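### 3.2 Condition of the processors on arrival

The boards in the second batch came from Resadside, a leasing firm that had retired them in March. Of the 387 boards received, 308 still had a processor in the socket. The others had been stripped before sale and are left out of this section.

Old thermal paste was the most common problem. We graded each lid by eye as clean, partly covered or covered, and noted where the residue lay. It was often heavier along one or two edges than in the middle, as on the processor in Figure 2. We graded the lids before any cleaning, with the retention frame open and the chip still in its socket - lifting a chip first tended to smear soft paste on to the frame and made the grade unreliable. 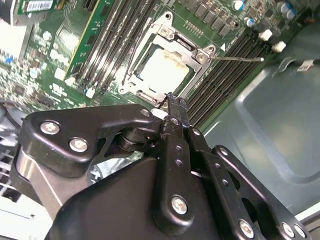

**Figure 2.** Open socket with processor in place. Yellowish-brown residue of old paste on the lid, most visible along the upper and left edges.

Reijo Kuusisto, commenting on an earlier draft, objected that three grades were too few, and that a lid with a thin film all over should not be put in the same class as one with a thick ridge at the edge. We agree that the two clean up differently. In a trial on 55 lids, however, our two graders could not separate film from ridge often enough for a fourth grade to be useful, and we kept the original scheme.

Memory modules were recorded separately. Where a module was still seated it was left in its slot until the processor had been graded, then removed and bagged with the board number. Boards from the Talavera site had been stored upright in open crates, and 75 of them carried enough dust in the slots to need brushing out first. Dust on the lids was not graded.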